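# Zenard for hotels: questions we keep being asked

Zenard is a subscription kit. Room attendants wear a small head camera while they work, the footage goes off to be sorted and labelled, and in return the hotel is promised first use of a housekeeping robot trained on it. We are a buying group for independent hotels and guest houses, and we take no commission from Zenard or anyone else. Jocelyn Hawthorne wrote most of these answers after our trial at the Lindow. Ditte Vestergaard checked the contract parts.

Last updated August 10, 2023.

### What do you get for your money today?

Head cameras, a charging dock, a tablet for starting and stopping sessions, and a login to a web page where your recorded hours are listed by task. That is the lot. The robot in the brochure does not ship with the kit and has no delivery date in the contract. We asked for one and were sent a newer brochure.

### So is it a robot or isn't it?

At this point it is a recording service with a robot attached to the sales talk. There may well be a machine at the end of it. The demonstration we attended had one folding hand towels on a bench, slowly and fairly neatly, with an engineer standing next to it the whole time. We asked to see it open a bedroom door and were told that doors were "on the roadmap".

### How long was your trial?

Nineteen working days at the Lindow, on one floor, with five attendants who had agreed to it. We would have liked longer. A second trial at the Mtshali guest house was called off when the dock failed and the replacement went to the wrong address, so nothing on this page draws on it.

### Does wearing the camera slow people down?

Yes, though less than we feared. The first week was poor. People held their heads stiffly and one attendant said it was like cleaning with a book balanced on her hair. By the third week the times were close to normal, apart from the minutes lost at the start of each session while the tablet found the camera. Zenard says pairing takes a few seconds. We sat and watched it take almost four minutes, more than once.

### Which jobs do they want recorded?

The list we were given covers bed making, bathroom wipe-down, restocking the tray, bin changes and what they call "entry and exit", meaning doors, handles, tags and key cards. Bathrooms were later dropped at our request. Mirrors are everywhere in them and we did not want staff faces on file.

### Why would anyone pay for footage of somebody opening a door?

We put this to Zenard as well, a bit more politely. The answer is that doors are hard for machines. A person coming into a bedroom deals with a lever, a latch, the weight of the door and whatever is hanging off the outside handle, often with both hands doing different jobs, and does it without looking for long at any of it. A robot needs a great many examples of that from close up.

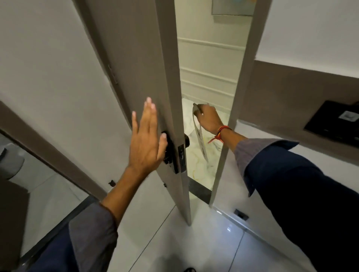
Fair enough, but it does raise the question of who should be paying whom. If a few seconds of an attendant's hands at a door are worth so much to the maker, we struggle to see why the hotel is the one with the monthly bill. Prernura, a smaller outfit with a similar product, lends its cameras free and pays by the accepted hour. We haven't tried them and can't say if the cheques arrive.

### Can guests turn up in the recordings?

They can, and you should plan for it. Zenard blurs faces automatically before anything is labelled. In the samples we checked the blurring was good on people facing the camera and patchy on people seen from the side. Corridors worried us most. Our rule at the Lindow was that recording began only after the attendant had knocked, waited and checked the floor was clear, and that it stopped for any conversation at all.

Put a notice at reception too. The one Zenard supplies is written by somebody who doesn't want it read. We wrote our own, and members can have a copy.

### What about the staff? Can they say no?

They must be able to, and in our view a signature on day one isn't enough. Things we would ask for in writing:

- The right to stop at any time, with no effect on shifts.
- Extra pay for recorded hours. Zenard offers none, so this falls to you.
- No use of the footage to judge speed or quality. The web page lists minutes per room against each wearer, and we had to ask for that column to be switched off.
- A promise about jewellery, tattoos and other things that could identify someone by their hands. The blurring only covers faces.

Ditte raised the last one. Zenard's reply was that nobody had asked before, and that they would "take it away". We are still waiting to hear where they took it.

### How do you cancel?

Sixty days' notice, in writing, by post. The footage you have already sent stays with them for good. You can ask for a particular session to be deleted if you do so before it is labelled, but the web page doesn't show when labelling happens, so good luck with that. Ditte's advice is to strike the clause out and see what they say. In our case they moved a little: deletion on request for anything showing a guest.

### Will you be signing up?

Not on the present terms. We'd look again if there were a delivery date for the robot, a working demonstration in a real bedroom and some payment to the people wearing the cameras. Two of those cost Zenard very little.

### We've already signed. Is there anything we can do?

Check whether you are still in the trial month, when the notice period doesn't apply. After that, send us your contract through the members' page and Ditte will go through it with you. Please include the annex on data, which comes as a separate file and is easy to miss.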